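Duvorville Packaging Automation Working Group
Minutes of the June meeting, Stetley Room, 9:30 a.m.

1. Minutes of the last meeting
Approved after the word "robust" was removed in four places.

2. Draft practice note on carton handling
The Gurberg delegate asked whether a blank counts as a box. The chair ruled that it is a box once erected and a blank until then, and that this had been settled in May. It was settled again.

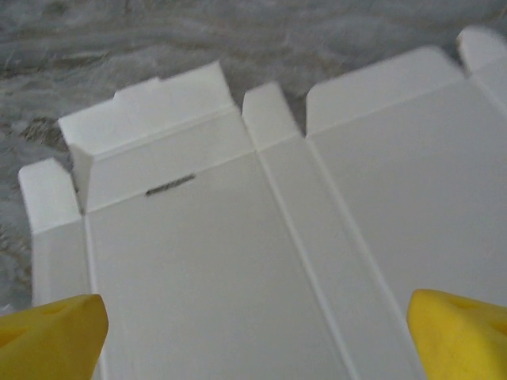
Minutes, page 284

Clause 3 now reads: "Fingers shall be fully open before descending beside a flat blank." A proposal to define "fully" was deferred.

3. Closed cartons
Kokkinos tabled 581 comments on the approach clause, 200 of them about commas. The commas were accepted as a block. On substance, the group agreed that a carton is to be approached at its end, at reduced speed, and that the end flap is to be checked first.

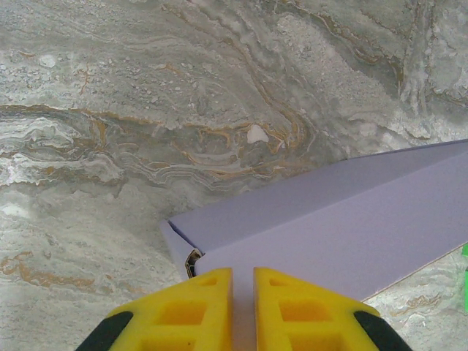
The Stetley delegate wanted the check repeated after every release. Gurberg said this would double the cycle time. Stetley said yes. Adopted for trial runs only.

4. Shared work areas
Discussion of two grippers over one surface took up most of the morning. Agreed: one arm has priority, the other holds still, and the operator writes down which is which before starting.
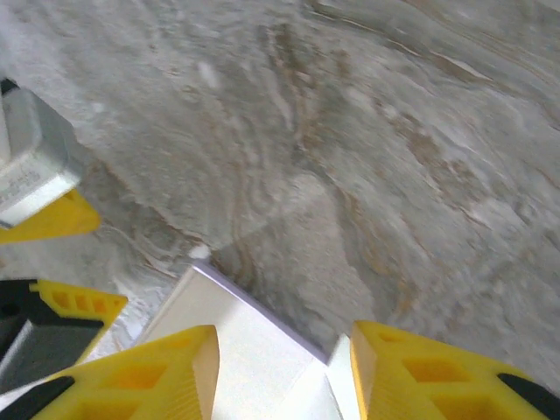
Fig. 3. Two grippers over the same surface, clause 5.

5. Contact with closed fingers
Permitted on a side face near a corner. The limit of 3000 cycles between fingertip inspections stays, Kokkinos dissenting at length.
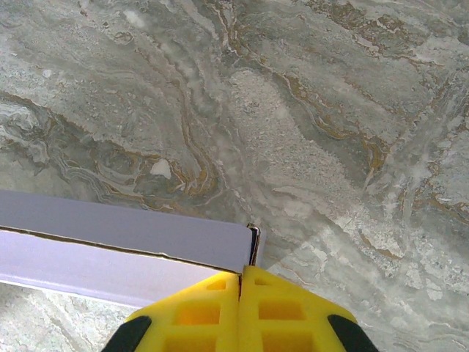
Fig. 4. Closed fingertips at the side face, clause 6.

6. Other business
The coffee is to be raised with Duvorville again. Gurberg will circulate clause 3 with "fully" in brackets.

Meeting closed 12:50 p.m.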